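Automation at the Bustos surface works

The automation of the Bustos surface works was a change in working methods at a plant that finishes countertops, wall slabs and table tops for kitchens and shops. It centered on a robot arm system named Prater, supplied by the integrator Vestix, and a scheduling and grading program called Panel. The project was presented to employees as a way to remove heavy and repetitive work. Whether it did so is disputed, and most of the published claims about its success come from the supplier.

Background

Before the change, the plant employed 126 people. Slabs were sanded, sealed and polished on hand-guided machines, then passed to an inspection room where graders checked each one under a low lamp. Grading was considered senior work. A grader usually came up through sanding and polishing, and the pay scale reflected those years.

Complaints about the old system were real. Sanding was hard on wrists and shoulders, and the sealing room was unpopular in summer. Graders differed among themselves over what counted as a reject, and customers sometimes received slabs that one grader had passed and another would have sent back. Management cited this disagreement more often than it cited the injuries when it argued for the new equipment.

Installation

Vestix installed 4 arms, two for polishing and two for inspection, in August. The inspection arms carry a small camera at the wrist and move it over a slab at close range. Images go to Panel, which assigns a grade and books the slab for shipping, repolishing or scrap. Early sales material spoke of inspection "without human judgment," a phrase later dropped.

Cameron Farquharson, the plant manager at the time, told staff that no one would lose a job because of the arms. No layoffs followed directly. Posts left open by retirement in the finishing hall were not filled, however, and the number of graders fell over the next year. Supporters of the project describe this as natural turnover. Former employees have pointed out that the hiring stop was announced in the same month as the purchase. 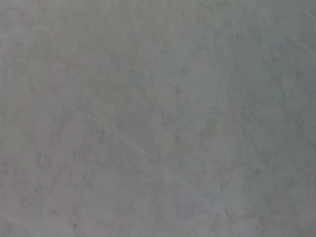
Grading by camera depends on telling damage apart from pattern, and this has been the weakest part of the system. A plain white panel gives the software little to confuse it. Mottled gray finishes are another matter, with cloudy dark blotches and vein-like shapes that belong to the look of the material. A long, thin scratch running diagonally across such a surface is only a little paler than what surrounds it, and fainter ones are easily taken for veining. Blur in a close view makes the difference harder to judge. Panel was first set to be cautious and sent large numbers of sound slabs back for polishing. After the threshold was loosened, customer returns went up.

Vestix has stated that the inspection cell can handle 1,000 slabs between services. The figure describes how much the arms can move and says nothing about how many grades are correct. No independent test of the grading has been published.

Effects on work

The clearest effect was a shift in what graders do. They no longer pick up a slab and tilt it under the lamp. They sit at a screen and confirm or overrule the grade Panel proposes, with 20 seconds allowed for each decision before the item is marked late. Rajkumari Srivastava, a grader at the plant for many years, objected to the time limit in a staff meeting. "I used to find a scratch with my thumb," she said. "Now I am asked to find it in a picture, and hurry."

Her objection had a practical side. Overruling the software requires a written reason, while agreeing takes one key press. Critics inside the plant argued that this pushed tired workers toward agreement, and that the high agreement rate was then used as proof of accuracy. Management replied that written reasons were needed to improve the program. Workers were not paid extra for supplying them.

In polishing, the results were better. Pankaj Prajapati, a machine operator who moved to tending the arms, reported less shoulder pain and said he would not want to return to the hand-guided machines. He also described long stretches of waiting broken by sudden stops, usually at the clamps, and a shift that had become lonelier. Operators who once worked in pairs now cover a cell alone.

Pay and training

New job titles came with the equipment. "Grader" became "quality associate," placed one step lower on the pay scale for new hires. Existing graders kept their old rate. Jyoti Lodhi, who represented finishing staff in the pay talks, called the new title a cut by another name, and the question remained open when the talks ended.

Training lasted two days and dealt mainly with the screens. Trainees did not spend time in polishing or sealing. Emmett Schumacher, a retired foreman, warned that people trained this way would have no basis for overruling the software once the older graders left. The plant later brought back a short spell in the polishing hall for trainees, though attendance depends on staffing and is often postponed.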